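**The toy purge, a thread**

1/ It is September, the kid has gone back to school, and I have decided to sort the toys. I have until 3:00. I have one green bin, one bed and a podcast about shipwrecks. Updates as events require.

2/ Ground rules, agreed with my husband Tarek over breakfast. Anything broken goes. Anything from a capsule machine goes. Anything that makes a sound goes twice. Tarek then left for work, which is how he handles most of our agreements.

3/ Theory of toy storage, developed over 6 years of parenting: there is a bin for everything, and everything is in the green one. I have bought other bins. I have labeled other bins. The green one is where the toys want to be and I have stopped taking it personally.

4/ So. Status of the green one as of mid-morning.

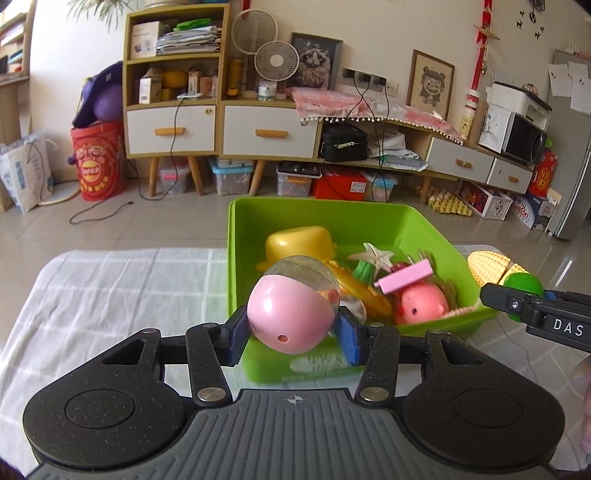

*Corn, starfish, pig. The farm-to-ocean pipeline, all in one bin. Cat portrait supervising from the back.*

5/ A word on the capsule balls, the pink and clear kind. There is a machine outside the grocery store in Drercombe, and my child can hear it from the parking lot. I have put enough coins in that thing to own a share of it.

6/ The prize is never the point, by the way. The prize is lost before we reach the car. The ball lives forever. I've stepped on these balls in three different rooms and I expect to be buried with one.

7/ Driss Ramadan from upstairs has replied to say his daughter "would love some of those." Driss. My friend. I will bring you all of them. I will bring them in a wheelbarrow.

8/ Let us discuss the corn. We have more than one corn. I remember buying zero corn. My mother-in-law says it wasn't her, Tarek says it wasn't him, and the kid says "it's from before," in the voice of someone describing the war.

9/ Several people asking about the two fans on the cabinet. One is for air and one is for when the first one isn't enough air. Our apartment faces south. Next question.

10/ Several more people asking about the cat drawing. Her name is Hamdy, she belonged to my aunt, and she was considerably less fluffy in person. She's been leaning against that wall since we moved in, waiting for somebody to find the hammer.

11/ The papers on the shelf are not part of today's project. The papers on the shelf are not part of any project. One of them is the warranty for a Falon vacuum cleaner we no longer have, and I'm keeping it out of respect.

12/ Lunch break. Sold an outgrown balance bike on the neighborhood app for 25 dollars to a man from Drunthorpe, who asked if it came with a helmet, a pump and delivery. It came with a bike.

13/ Back to it. I've moved on to what I am calling the food group, meaning every toy that pretends to be edible. This is most of the toys. We could cater.

14/ Inventory note for fellow professionals: the cuttable food is the kind that comes in pieces and sticks together so you can "slice" it. Wonderful for fine motor skills. Also wonderful for finding half a carrot in your boot in January.

15/ I tried to put the toy corn in the donate pile and discovered that I have opinions about it. It's good corn! It has a nice husk! I served it to a stuffed rabbit every evening for the entire winter of the ear infections. So the corn has been granted a hearing.

16/ The box, incidentally, once held cookies. Butter cookies, if you believe the picture on the front. They were gone in two evenings and the box has been with us ever since, so on a cost-per-year basis they were the cheapest cookies I have ever eaten.

17/ Current standings: corn under review, cake slice safe, skewer safe (it's useful for getting things out from under the cabinet), capsules still awaiting deportation upstairs.
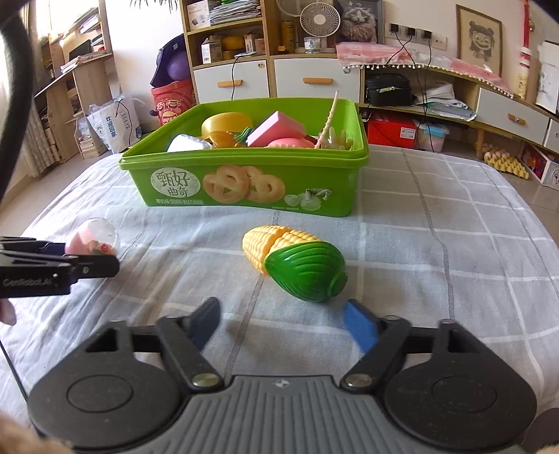 ## Part two: in which I give up

18/ It's 2:20. The donate pile consists of one puzzle with a piece missing and a book I personally dislike. The keep pile is the green box.

19/ I also looked up what a proper storage unit would cost, the kind with the shallow trays. It was 520 for the small one and 818 for the one that would hold what we have. For that money the toys can stay on the bed and I'll sleep in the cookie box.

20/ Tarek has texted "how's it going" with a thumbs-up already attached, so he didn't have to wait for the answer. I sent him a picture of the corn.

21/ Driss's daughter just came down for the capsules. She took two, looked at the rest, and said "no thank you" very politely. She is five. I have never been turned down with such grace.

22/ Ruling on the corn: it stays. All corn stays. The book goes – Tarek can fight me.

23/ Leaving for school pickup. We'll be walking home the long way, past the library and around the back of the grocery store, with me singing loudly so that a certain machine can't be heard.

24/ Update, 4:10. She heard it.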